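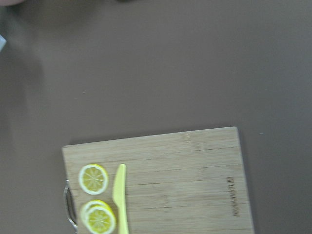 Lemon slices on a bamboo board with a metal handle.

About Furlow

Furlow supplies descaling and water treatment products to catering kitchens, launderettes and small food producers. The company works from a single site in Nasterstead, where blending, filling, storage and the water laboratory share one building.

Most of our output is citric acid descaler, sold as a powder or as a ready-mixed liquid. The powder is packed in 2 kg tubs and 14 kg sacks. The liquid is filled to order in 195 litre drums, which are delivered on pallets and need a forklift or tail lift at the customer's end. Each batch is tested for acid strength and clarity before release, and a retained sample is kept until the batch reaches its use-by date.

The Bukix range covers boilers, dishwashers and steam ovens. Bukix products contain no added dye or perfume. They should not be used on marble, limestone or enamel, and must never be mixed with bleach.

Kobzar is our dosing unit for fixed pipework. It is fitted on the cold feed and adjusted to the hardness of the incoming water. Servicing is carried out by our own fitters within 50 miles of Nasterstead and by approved contractors elsewhere.

Water samples may be sent to the laboratory in any clean, sealed plastic bottle. Results give total hardness, pH and chloride, with a suggested descaling interval for the equipment listed on the form. Samples received by noon on Tuesday are tested the same week.

Safety data sheets are supplied with first orders and on request. The trade counter closes for stocktaking in the last week of December.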